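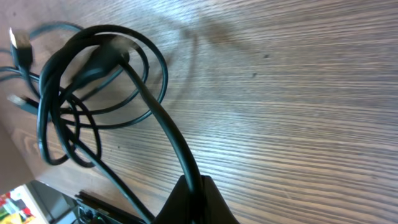 Cables negros sobre una mesa de madera.

Buscar en esta web Introduzca su búsqueda Buscar

Turismo de naturaleza | Aves | Comarca

La laguna de Isine limitará los grupos de observación de aves a partir de julio

Las visitas guiadas para ver aves en la laguna de Isine tendrán un cupo diario desde julio. El nuevo reglamento de uso público fija un máximo de 31 personas al día en los itinerarios con guía y obliga a reservar plaza con antelación. Hasta ahora bastaba con avisar por teléfono al centro de visitantes, y en las semanas de más afluencia llegaban a coincidir varios autobuses en el mismo aparcamiento.

La medida afecta a las empresas que organizan viajes ornitológicos en la zona y también a los grupos particulares que contratan un guía por su cuenta. Quienes acudan sin guía podrán seguir usando el sendero norte y el mirador de la carretera, que quedan fuera del cupo. El observatorio del carrizal, en cambio, pasa a ser accesible únicamente con reserva.

Marlene Rangel, directora del espacio protegido, explicó en la presentación del reglamento que el observatorio del carrizal tiene bancos para ocho personas y que en primavera se habían juntado allí grupos enteros. «La gente se ponía de pie detrás, salía a la pasarela, volvía a entrar. Las garzas imperiales dejaron de criar en ese lado hace dos temporadas», dijo. Según Rangel, la pareja más cercana a la pasarela abandonó el nido a mitad de la incubación y el personal de la laguna atribuye el abandono al tránsito de personas, aunque el nivel del agua también bajó mucho aquel año.

El reparto de plazas se hará en dos turnos. El primero entra a las 7:00 y sale a las 11:30, y el segundo va de las 17:00 al anochecer. Entre ambos turnos el carrizal permanecerá cerrado. Cada grupo podrá tener un máximo de diez personas, contando al guía, y no se permitirá el uso de reclamos sonoros en ningún punto del recinto, tampoco en el aparcamiento. La prohibición de los reclamos ya existía en el interior, pero no estaba recogida por escrito para los accesos.

La agencia Vuro, que lleva viajeros a la laguna desde hace nueve años, ha tenido que rehacer parte de su programa. Su viaje de otoño por la comarca incluía dos mañanas seguidas en Isine y una tarde libre. Con el nuevo sistema hará una sola mañana en la laguna y dedicará la otra al valle de Jokaditz, a 58 kilómetros por carretera, donde se ven rapaces en paso y, con algo de suerte, cigüeña negra.

«Hemos escrito a todas las personas que ya tenían reserva. La mayoría ha aceptado el cambio sin problema y unas pocas han pedido pasar a otra fecha», señaló Chidubem Olaniyan, responsable de los itinerarios de la agencia. El precio del viaje se mantiene en 343 euros por persona en habitación doble, con los desayunos y los desplazamientos en furgoneta incluidos. Las cenas van aparte. Olaniyan añadió que varios correos enviados a clientes del extranjero habían sido devueltos y pidió a quienes no hayan recibido noticias que escriban de nuevo o llamen a la oficina por la mañana.

El valle de Jokaditz no tiene centro de visitantes ni observatorios cerrados. Los grupos se colocan en el collado, junto a la pista, y conviene llevar ropa de abrigo incluso en septiembre porque el viento entra de cara. Hay una fuente a la subida y un bar en el pueblo que abre a partir de las nueve. El ayuntamiento ha pedido que los vehículos se dejen en la explanada del frontón y que no se suba con ellos hasta el collado, por donde pasa el ganado.

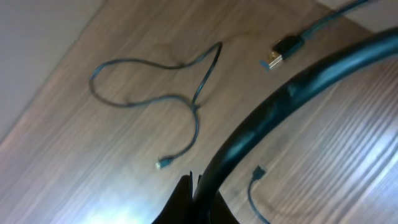 Las reservas para la laguna se podrán hacer por correo electrónico o en el mostrador del centro de visitantes. Cada solicitud deberá indicar el número de personas, el turno preferido y el nombre del guía. La respuesta llegará en un plazo de tres días laborables. Si un grupo no se presenta y no ha avisado antes de las 20:00 de la víspera, perderá la prioridad en la siguiente solicitud. La entrada sigue siendo gratuita y el reglamento no contempla ninguna tasa para las empresas.

Los guías que trabajen en el recinto tendrán que estar inscritos en un registro que abrirá el propio espacio protegido. Para inscribirse se pedirá un seguro de responsabilidad civil en vigor y la asistencia a una charla de media jornada sobre las zonas de cría. La primera charla está prevista antes de la entrada en vigor del cupo y la dará Nneka Okonkwo, bióloga, encargada del seguimiento de la colonia de garzas. Habrá una segunda convocatoria después del verano para quienes no puedan asistir a esta.

Okonkwo recordó que en la laguna se han citado 169 especies desde que se llevan registros y que casi todas se pueden ver desde los puntos que siguen abiertos sin reserva. Desde el mirador de la carretera son habituales el somormujo lavanco, el aguilucho lagunero y la focha común, y en invierno se reúnen allí los patos cuchara. El carrizal interesa sobre todo a quienes buscan avetorillo, bigotudo y carricerín real, especies que se oyen más de lo que se ven. El bigotudo, apuntó, se mueve por el borde del agua a primera hora, y el turno de las 7:00 es el más indicado para intentarlo.

La asociación ornitológica Akande, que agrupa a aficionados de toda la comarca, apoya el cupo pero ha presentado dos alegaciones. En la primera pide que los censos hechos por socios no computen dentro de las plazas diarias. En la segunda solicita que se reserve un turno al mes para centros escolares. Su portavoz, Zainab Omoregie, considera que el reglamento está pensado para los viajes organizados y deja en mal lugar a los grupos pequeños de la zona, que suelen decidir la salida de un día para otro según el tiempo.

«Tres personas que quedan para ir al carrizal un día despejado tendrán que haberlo pedido la semana anterior. Entendemos el motivo, pero creemos que se puede guardar alguna plaza de última hora», indicó Omoregie. Rangel respondió que la propuesta de las plazas de última hora se estudiará cuando haya datos de los primeros meses. Sobre los censos adelantó que habrá una autorización específica y que los participantes deberán llevarla encima durante la salida.

También ha habido quejas entre los alojamientos. Morenike Oyelaran, propietaria de una casa rural situada a la entrada del pueblo, comentó que sus huéspedes suelen llegar sin nada planificado y que muchos se enteran allí mismo de que existe la laguna. Oyelaran ha pedido que los alojamientos puedan consultar las plazas libres de cada turno, algo que por ahora solo se podrá saber llamando al centro. El espacio protegido dispone de un único teléfono, que se atiende de 9:00 a 14:00.

El cierre del carrizal entre turnos se aprovechará para arreglar la pasarela, que tiene varias tablas levantadas en el tramo final. Las obras no empezarán hasta que termine la cría. Mientras duren, el acceso se hará por el camino de la compuerta, más largo y con un paso estrecho poco cómodo para trípodes y carritos. Las personas con movilidad reducida pueden pedir que se les abra la barrera y llegar en coche hasta unos metros antes del observatorio.

El plazo para presentar alegaciones al reglamento sigue abierto hasta finales de mes. Los escritos se entregan en el registro del ayuntamiento o en el centro de visitantes, donde hay copias del texto completo y un plano con los dos turnos y los puntos de libre acceso.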